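Home | Projects | Reports | Get Involved | Contact

Ekby House Common Room — Progress Report to the Hartley Fund
02/09/2024

Dear friends at the Hartley Fund,

It is a pleasure to write to you again, and I hope you'll forgive me if I go on a bit, because there is a good deal to tell. When we last reported, the common room at Ekby House was mostly boxes, and the residents were taking their coffee in the hallway (cheerfully enough, I must say!). Your grant has let us clear the old furniture out, paint, and start putting the room back together.

The biggest job by far has been the storage. We looked at several options before settling on the tall white shelving cabinet from Fukik, and I'm very glad we held out for it. Clive Goodall and I have been filling it slowly, a compartment at a time, so that people can tell us what they'd like within reach before everything has a fixed home.
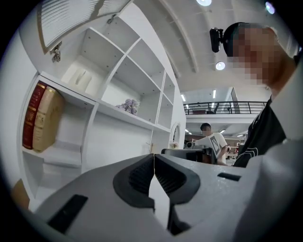 The white cabinet in the common room, with the first books and the lavender flowers in place.

The two big decorative books, one dark red and one tan, both with gold on the spine, came down from the upstairs landing and look very much at home. The flowers are artificial — we did talk about fresh ones, but the budget and the watering both argued against it. Several compartments are still empty, and we are keeping them that way until the board games and puzzles come back from storage in Gornthorpe.

Spending is on track. Of the 23 items on our original list, almost 10 are now bought and in the house, and the paint came in a little under what we had set aside. Still to come are 4 armchairs, a reading lamp and a rug, which I had hoped to order in April but put off until the floor was finished.

I will send the receipts under separate cover. Please do come by for coffee if you are ever out our way.

With warm thanks from all of us at Ekby House

3 comments | 12 shares

Contact us | © Ekby House | Back to top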